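# Chapter 8: Comparing End Effectors on a Disassembly Task

Earlier chapters treated the gripper as a fixed part of the robot. You chose one, measured its stroke and its holding force, and wrote programs around it. In this chapter the gripper is the thing that changes. The arm, the controller and the task stay the same, and you will learn how to set up a trial so that the results say something about the fingers and very little about anything else.

The task used throughout is handling a processor in a desktop computer. It is a good test for several reasons. The part is small and flat. It has to be held by its edges. The socket contacts are easily bent, so a drop costs a motherboard. There is also very little room: drive cages, cables and memory slots stand close to the socket, and a gripper that does well on an open bench may not fit at all once it is lowered into a case.

The trials were run at the Bruststead workshop over 14 working days in May. Two finger sets were compared, which we call the Feditz set and the Grenon set after the students who drew them. Each set was used with the same arm and the same closing speed. In all, 3,527 grasps were attempted, of which 1,240 were made with the case side rails fitted. The remainder were made with the rails taken off.

Two cameras are used in this kind of work, and their views answer different questions. The wrist view tells you how the fingers meet the part. The fixed view tells you how the arm and cables sit in relation to the case.

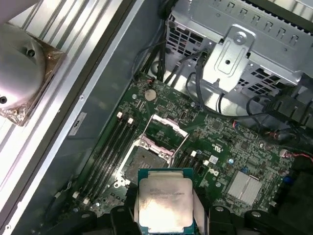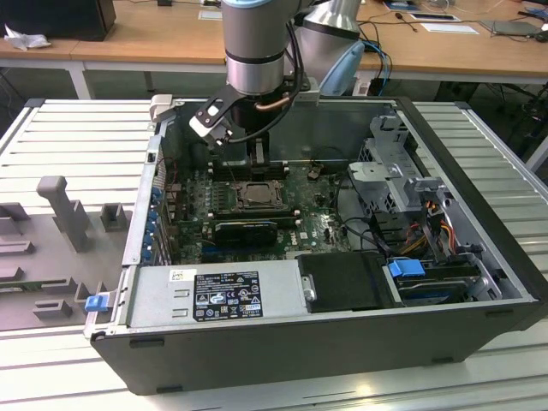
Jasper Van Hecke: I would score the two views separately before anyone compares them. On our own bench we marked a grasp as good from the wrist view, then found from the side that the arm had been leaning on the case wall. If you score both together, the second person tends to agree with the first.

The method in Section 8.3 follows this advice. Each grasp gets one score for contact and one for clearance, given by different people, and the two are only put side by side at the end of the day.

## 8.1 What to hold constant

Before you change a finger, write down the following:

- the approach height above the socket
- the closing speed and force limit
- the position of the case on the table
- the lighting and both camera positions
- the condition of the part, including any old thermal paste left on it

The last item is often missed. Paste on the heat spreader can spread to the fingers and change the friction from one grasp to the next. Wipe the fingers between runs, and record when you did so.

Enriquez's rule for cable routing also applies: the cables on the arm should be tied in the same way for every gripper. Check them again at the lowest point of travel.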